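# Recording demos by remote control in a simulated kitchen - my pick-ups work but the policy drops everything

**Posted by nulbridge_garage**

Hello all, and thank you in advance for reading, because I do go on a bit.

I've been teaching a simulated Franka arm to pick up vegetables and move them over to one side of the counter. I drive it by hand with a little six-axis puck on my desk, press a button when I'm happy, and the episode gets saved. I have 30 good demos of the zucchini task so far, and I was feeling rather proud of myself!

Then I trained on them overnight, and in the morning the arm went down to the right place, closed on the zucchini near the thin end, lifted it a hand's width and let go. It does this nearly every time. When I drive it myself I grab it in just the same spot and it holds fine, even with the heavy end swinging about.
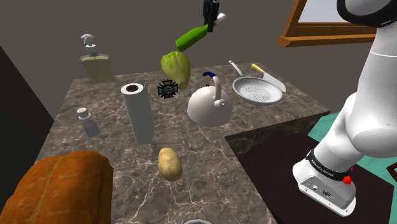 The objects get shuffled at the start of each episode, and I leave the clutter in on purpose, so the arm has to come in over whatever is standing nearby. I record at 30 frames a second and an episode runs to 335 frames if I don't dawdle. (I do dawdle. I tend to stop above the vegetable and think about my life choices before I go down.)

Is it the number of demos, or is it something about the way I'm driving? I'd rather not record hundreds more if I'm only teaching it my own bad habits.

---

**nesteo_bench**

Welcome! I had this very trouble in August, with a banana instead of a zucchini, and I'd bet on the gripper channel before anything else.

Have a look at what you're saving for the gripper. Some recording scripts save the measured finger width, and some save the command you sent. If yours saves the measured width, then while you hold the zucchini the number sits at the width of the zucchini, and the policy learns to ask for exactly that width. So the fingers touch the skin and don't squeeze. It looks like a grasp until the arm starts to lift. Save the command (open or closed) and retrain on the same 30 demos before you record a single new one.

About the dawdling - yes, trim it. Long stretches where nothing moves teach the arm that doing nothing is a fine thing to do at that height. I cut any pause longer than 7 frames, except the one right after the fingers close. Leave that one in! The arm needs to see you waiting for the grip to settle.

I'd also try gripping closer to the middle in half of your new demos. The thin end is easy for you because you can see the thing begin to tip and you slow down for it, probably without noticing. A policy with one camera may not catch that in time.

---

**ostapchuk**

more demos. 30 is nothing

---

**lirnosbridge_lab**

I'd second the gripper answer, and I'll add one small thing that cost me a whole weekend. Check that playback runs at the same rate you recorded at. Mine was playing actions back 2 steps ahead of the camera, and the fingers opened early every time. Easy way to tell: replay one of your saved demos straight through, with no policy at all, from the same starting layout. If the replay drops the zucchini too, your training is fine and the trouble is in the files.

If the replay holds on to it, go back to what nesteo_bench wrote and look at the width numbers between the close and the lift. And do post what you find, I'm curious which one it is.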